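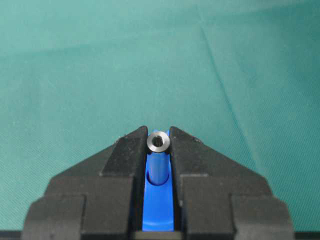 How long should I wait before washing a newly dyed tablecloth with other stuff?
Wash it alone until the rinse water runs clear, then put it in with darks.

Dollis Craft Board > Fabric and Dye > Washing and care

tuhiwai_nik
Posted May 22, 2025
Asking because the packet says one thing and my sister says another. I used the Fivano all-purpose dye on a cotton twill tablecloth, stovetop method, and the packet claims it's colorfast after a single cold wash with "no further bleeding." I'm on wash number four and the water is still tinted. Is the packet just wrong?
Nikau Hollis

mordantmood
All-purpose dye on cotton is your problem. Those packets are a mix of dye types so they can print "all fabrics" on the front. Half of what's in there was never going to bond to cotton. I don't believe any colorfast claim on a grocery store dye.

ekolev
I'd be slower to blame the packet. How hot was the pot, and how much salt? People skip the salt and then post here.

tuhiwai_nik
Simmering the whole time. The packet called for a cup of salt and I used a cup of salt.

ekolev
For how much fabric? A tablecloth is heavy. My packet of the same stuff says it covers 500 grams dry and I bet yours is over.

tuhiwai_nik
OK I never weighed it. Could be over.

bluevat65
Somebody is going to say vinegar so let me get in first. Vinegar does nothing to set dye on cotton. It's for wool and silk.

grannysquared
I have used vinegar on cotton for years and never had a bleed.

bluevat65
And you'd have had the same result with plain water. Did you ever do one without it?

grannysquared
No, why would I, it works.

mordantmood
This is how the vinegar thing stays alive.

ekolev
Leaving vinegar aside, there are dye fixatives that do help with this kind of dye. I've used the Dedberg one on curtains and the rinse was clear after 2 washes. It did shift the color a bit toward gray, so try a corner.

mordantmood
Or the curtains were nearly done bleeding anyway. Same question bluevat asked.

ekolev
Fair, except I did one panel without it and that panel bled for weeks. They hang in different rooms now because they don't match.
Ermira

mordantmood
All right, that's better evidence than I expected. I'd still use fiber reactive dye and skip the whole business.

tuhiwai_nik
Too late for that on this one. I'll weigh it tonight, test the fixative on a corner, and keep it away from the white napkins. Does line drying in the sun matter?

bluevat65
Shade. Sun will fade it whatever the packet says.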